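Apr 4, 2019

Finish tests for the Brumiseo table, continued from the last entry. Kam-wah sanded the second set of offcuts yesterday and left them on the rack by the compressor, 120 on the left, 180 on the right. Please keep them in that order. The pencil marks on the backs are hard to read now.

The Melatetti oil went on first. One thin coat with a white pad, left fifteen minutes, wiped off with cotton. The 120 pieces took more oil and came up a good shade darker than the 180. End grain is very dark on both. I don't mind it on the long edges but the customer asked for the ends to match the top, so we will have to take the ends to 320 at least, maybe 400, and try again.

The Plernell hardwax is thicker than I remembered. The can from December had a skin on it, which I cut out and threw away. What was under it stirred up fine. It spreads well with the short roller but leaves a line if you stop in the middle of a board. On a full top that means two people, one rolling and one buffing behind, and no phone calls.

Color notes, dry, looked at by the window and then under the bench lights:

- Melatetti, 120: warm brown, dark lines very strong
- Melatetti, 180: same color, a little lighter, lines softer
- Plernell, 120: slightly yellow by the window, fine under the lights
- Plernell, 180: closest to the sample the customer signed
- Bare board wiped with mineral spirits: between the two oils

I would go with Plernell over 180. Kam-wah prefers the Melatetti for the feel and says the yellow will get worse in a year. He may be right. We have the old test board from the Amin job in the loft and should get it down before deciding, it has had plenty of sun.
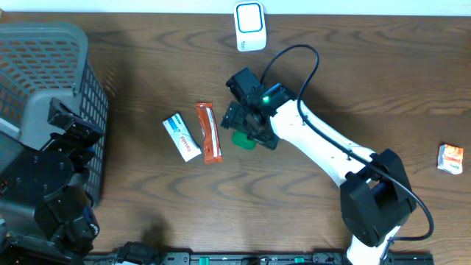 Water test. Wet ring from a glass, left one hour, on one coat of each. The Melatetti showed a pale ring that was mostly gone after lunch. The Plernell showed nothing. Coffee left a mark on both. Will repeat with two coats, because one coat is not what we would ship.

Moisture readings on the remaining boards were fine except the wide one with the knot near the end. That one goes back in the stack with stickers under it. Don't use it for the top even if we come up short. It can be a stretcher.

Cost. The supplier wants 1,717 for the boards as quoted, delivery included. Finish is extra and I haven't added it up. If Brumiseo takes the second table as well, we should ask again, he has come down before on a bigger order.

Sander: the pad on the big one is wearing on one side and leaves swirls you only see after the oil goes on. I changed to the small one halfway through the 180 set, so the last pieces may look cleaner than the rest for that reason. 34 discs left in the 180 box. We are out of 320.

Loose ends:

- order 320 and 400 discs, and a new pad for the big sander
- get the Amin board down from the loft
- sand ends to 320, oil, compare
- second coat on all pieces after a night's drying
- oily rags in the water bucket outside, lid on. There was one on the bench this morning.

Second coat should go on before ten so it can be buffed before the spray booth starts up. The dust from the door side settles on everything once the fan is running.

Kam-wah is calling the customer about the edge profile. My drawing shows a small round-over, his shows a chamfer, and I don't know which one they signed.

R. Garrido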